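ENERGY BUSINESS AND POLICY
Handout for Session 6: Who pays for the plug?
Instructor: Dario Bianchini

Read this before class, along with the Kokum case packet. Bring a calculator. We will not use slides.

1. Where we left off

Last time we looked at why oil companies, utilities and car makers all want to own charging stations, and at the press releases they put out when they buy one another. You were asked to underline every claim in the Kokum release that could be checked against a number. Most of you found two. I found one, and it was the number of offices.

Today we take the same packet and ask a duller question. How does a public charger make money, and from whom?

2. The four revenue lines

A charging operator can be paid by the driver (per kilowatt-hour, per minute, or by subscription), by the host site (a supermarket that wants shoppers to stay longer), by the grid (for using less power when asked), or by the taxpayer (grants and tax credits). Every business plan you will read this term mixes these. Few of them tell you the mix.

When a plan says "diversified revenue," ask which line was there last year. In the Tarnimel plan, pages 4 to 7 of the packet, the grid line is the largest by the end of the forecast. It is zero in the base year. That may be right. Utilities do pay for flexibility. But the plan offers no signed contract, and the price it assumes is the highest one in its own appendix.

3. Utilization, the number to look for first

Utilization is the share of hours in which a charger is delivering power. It matters more than the number of chargers, which is what you will be given instead.

Take a single fast charger rated at 50 kilowatts. Suppose it delivers 300 kilowatt-hours on a given day. That is six hours at full power, or a quarter of the day. Sounds healthy. Now note two things. Cars slow down their charging as the battery fills, so those six hours are probably more like eight or nine with a car plugged in. And a charger that is busy for nine hours is busy for the same nine hours as every other charger on that road, so some drivers will arrive, see a line and leave.

Wisico reports 900 charge points. Read the footnote. A post with two cables is counted as two points even where both cables share one power supply and only one can run at full speed. I don't call this dishonest, and plenty of companies do it. It does mean you can't compare the Wisico figure with the Kokum figure until you know how Kokum counts, and Kokum doesn't say.

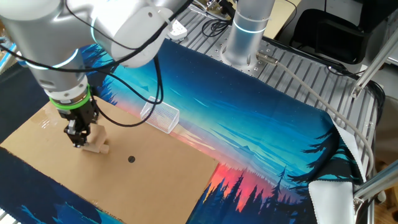
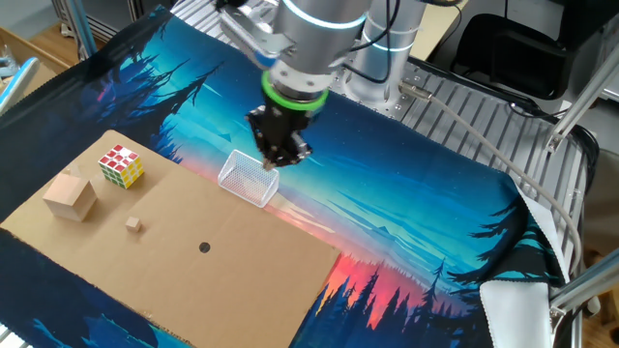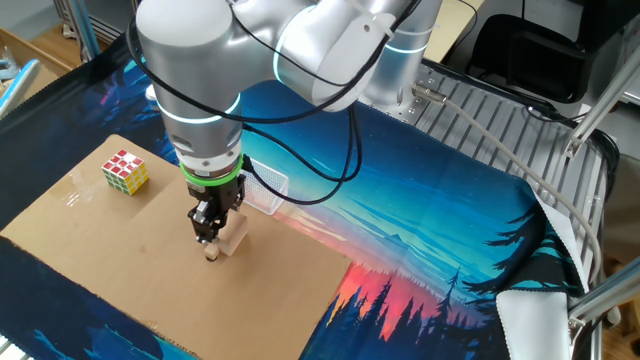
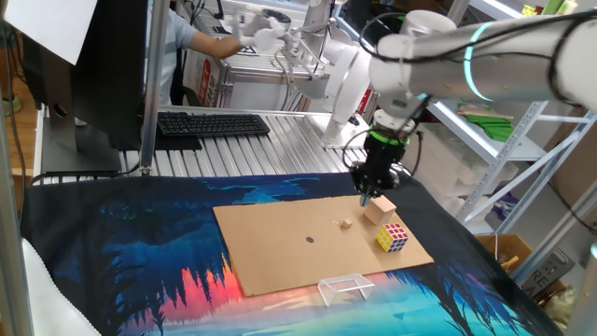 Robot arm with black gripper, four views.

4. Demand charges

Students skip this part and then lose points on it. A commercial power bill usually has two pieces: energy, meaning how much you used over the month, and demand, meaning the highest rate at which you drew power in any short window. One busy quarter of an hour in February can set the demand piece for the whole month.

For a site with low utilization this is brutal. The peak is nearly as high as at a busy site, but there are far fewer sales to spread it over. In the Tzanetos site data the demand piece is more than half the bill at the three rural locations. The company's answer is to add batteries on site. Batteries do shave peaks. They also cost money, wear out, and need a controller that guesses correctly when the next car will show up. The Tzanetos model assumes it always guesses correctly. Look for the cell labeled "dispatch efficiency" and see what happens to the payback period when you lower it.

5. Payback and what gets left out

The packet's headline claim is payback in 18 months for a highway site. To get there the authors leave out:

the cost of the grid connection, on the grounds that the host "may contribute"
repairs after the warranty ends
card processing fees
any competitor opening within driving distance

Put the first one back in and the payback more than doubles. I have not put the others back in. That is your homework.

A fair reader should also say what the authors got right. Their price per kilowatt-hour is modest, their land cost is realistic, and they don't pretend that home charging will go away. Most drivers with a garage will go on filling up overnight at the household rate, and any forecast of public charging that starts from the total number of electric cars on the road has skipped a step.

6. Terms you should be able to define

Utilization — connected time and delivering time are different, so say which.
Demand charge — see section 4.
Roaming fee — what one network pays another when its customer uses the other's charger.
Stranded asset — equipment that stops earning before it has been paid off.
Interconnection queue — the wait for a grid hookup. Often longer than the construction.

7. For discussion

Would you rather own 50 chargers on a highway or the software that bills for someone else's? Write down your answer before class, with one reason, and hold on to the paper.

Who benefits if a network is sold before its first round of major repairs comes due? Check the sale terms on page 11 before you answer.

Homework: redo the payback table with all four missing costs. State every assumption and where you got it. "Industry average" is not a source. Spreadsheets go in the course folder by noon on the due date, and please lock nothing, I need to see the formulas.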